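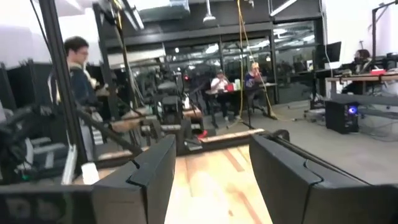 Former Sitcom Dentist Hugo Lorente Opens Up About Life as a Landlord, and Would Like the Rent by the First

MILLET, January 2026 - Television viewers who spent four seasons watching Hugo Lorente lose patients, car keys and one fiancée as Dr. Barney Stirero in the comedy "The Stirero Practice" can now hear what he did with the money. In a new audio series from Clitine, the actor talks at length about the 19 rental apartments he owns in and near Millet, the tenants who live in them, and the many evenings he has spent looking for a shutoff valve.

The series is called "Landlord of the Manor." Mr. Lorente did not choose the title and has asked that this be mentioned in all publicity.

Over ten episodes he covers how he bought his first building at the height of his fame, why he believed that being on television would make him good at it, and how long it took him to stop believing that. He recorded the series at home last October, and listeners with sharp ears will catch his phone ringing in episode two. It was a tenant. The dishwasher had been leaking since breakfast.

"People see the name on the lease and think I'm going to be funny," said Mr. Lorente. "Then the boiler goes out and I'm the least funny man they've ever met. I had a fellow tell me he preferred me on the show. I told him I preferred me on the show too."

The first building, a brick walk-up behind the old Prolik button factory, came to him on the advice of his aunt, who had cleaned offices for most of her life and had strong views about actors. She told him to buy something with a roof before he bought something with a sunroof. He did, though he bought the car the same week. The car is long gone. The roof has been replaced twice, the second time by somebody who had done it before.

Episode three is given over to the rent check that arrived in coins, which Mr. Lorente counted on the kitchen floor and found to be 200 dollars short. The tenant, a drummer, had rounded down. The two men are still in touch, and the drummer wrote the theme music for the series, for which he was paid by bank transfer.

Other episodes take up:

Tenants who ask for a selfie before they ask for a repair, and the ones who ask for a selfie in place of the deposit.

The woman on the second floor who has never seen the show, pays early, and is spoken of throughout with something close to awe.

A long disagreement over whether a goose is a pet under the terms of a standard lease. (The lease now has a paragraph on geese.)

What happened when Mr. Lorente tried to evict a man who turned out to have written his fan mail.

The property tax bill, read aloud in full, in the voice of Dr. Stirero.

The actor is frank about the money. When the show was canceled, he says, the calls from producers dried up over one summer, and the apartments paid for his groceries and his daughter's braces. They also ate a good deal of what they brought in. In his worst year he cleared 954 dollars after repairs, taxes and a lawsuit about a hedge. He has framed the accountant's letter and hung it where other actors of his generation keep an award.

"I'd been nominated for things," he said. "Nobody ever gave me a plaque for fixing the laundry room. So I had one made. It's next to the letter."

He also speaks about a side of the business that he says he handled badly. For the first few years he could not bring himself to ask for late rent, out of fear that tenants would go to the papers and say that Barney Stirero was putting families on the street. A few tenants worked this out quickly. One went 1095 days without paying, three years to the day, and sent a card each Christmas. Mr. Lorente kept the cards. He now employs a part-time manager, who has not owned a television since college and is afraid of no one.

Clitine approached Mr. Lorente after he gave a short radio interview meant to promote a stage play. He was asked one question about the play and eleven minutes of questions about damp. The station reported that more listeners called in that morning than on any other that season, most of them with damp of their own.

"We went in hoping for stories from the set," said a spokesperson for Clitine. "We got a few. There's a nice one about the fake teeth. But every time we steered him back to show business he'd check his watch and tell us he had a plumber coming between eight and four."

The play, for the record, closed after nine nights.

Mr. Lorente has not given up acting. He will appear this spring in a supporting role as a building inspector, a part he says he prepared for by being shouted at by one. He has also been approached about a reunion special of "The Stirero Practice" and has agreed to take part, provided that shooting does not fall in the first week of the month.

All ten episodes of "Landlord of the Manor" are available now on Clitine. Each runs under an hour except episode seven, on gutters, which Mr. Lorente would not allow to be cut.

A live recording will be held at the Millet Playhouse later in the season, with questions from the audience. Tenants of Mr. Lorente may attend free of charge and are asked to submit any maintenance requests in writing, through the usual form, and not from the balcony.

About Hugo Lorente

Hugo Lorente is an actor and property owner. He trained at the Millet Playhouse and worked in touring theater before being cast as Dr. Barney Stirero. He has no dental qualifications and requests that people stop showing him their teeth in supermarkets. He lives in Millet, on the ground floor of one of his own buildings, and describes his landlord as slow to respond.

About Clitine

Clitine makes and distributes audio series on entertainment, money and home life. The company rents its offices. It would like to state that the landlord is not Mr. Lorente, although he has been by to look at the ceiling.

Media contact

Interview requests and advance copies of the live recording schedule are handled by the Clitine press desk. Inquiries about vacant apartments should go to the manager. There are none at present.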